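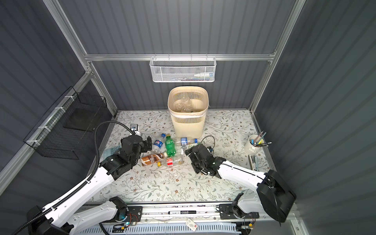 "Again," Gregor Farquharson said, and Deolinda Azevedo let go of the handles.

She had been moving bottles since August began. You took hold of the two handles, the arms did whatever your hands did, and a machine in the next room remembered it. Pick up a bottle, put it in the bin, press the pedal. Six bottles made an episode. When the bin was full you tipped it out on the mat and began over.

"What was wrong with that one?"

"You paused. Over the green one."

"I was thinking."

"It doesn't know that. It just learns that you stop over green bottles."

She looked through the doorway at the screen where the model was supposedly getting smarter. Birkum had paid for 13 weeks of this. The brochure said the system would understand tidying. Deolinda had two sons and doubted that anything could be made to understand tidying by watching her do it.

"Who picked the mat?" she asked.

"Clurnier. They want variety in the backgrounds."

"So it'll know what to do if somebody drops a soda on a flowered tablecloth."

Gregor wrote something down. He had come over from Ritchie, where they had spent a year teaching a gripper to fold towels. She had asked him once how that went. He said it folded those towels very well.

She did another episode, and another. By four o'clock her wrists ached and she had stopped seeing bottles. She saw necks and middles, places to close on. She dropped one, fished it up by the cap, and waited for him to throw the take out.

"Keep it," he said. "Recoveries are good. Grernberg pays extra for recoveries."

"Then I should drop more."

"You can't do it on purpose. It shows."

"Shows to who?"

He thought about that for longer than she expected. "To me," he said.

At 21 episodes they stopped for the day and he ran the model, as he did every evening, with her hands in her lap. The arms came up by themselves. The left one went out over the bottles, slow and a little sideways, the way she did it when her shoulder was bad. It reached the green one and hung there.

Gregor clicked his pen.

"It's thinking," Deolinda said.

"It isn't."

"No," she said. "I don't suppose I was, either."

The gripper stayed where it was. She found that she was leaning toward it, fingers half closed. He told her to go home, and she got as far as her coat — one sleeve on, one off — and stood in the door to see whether it would go down.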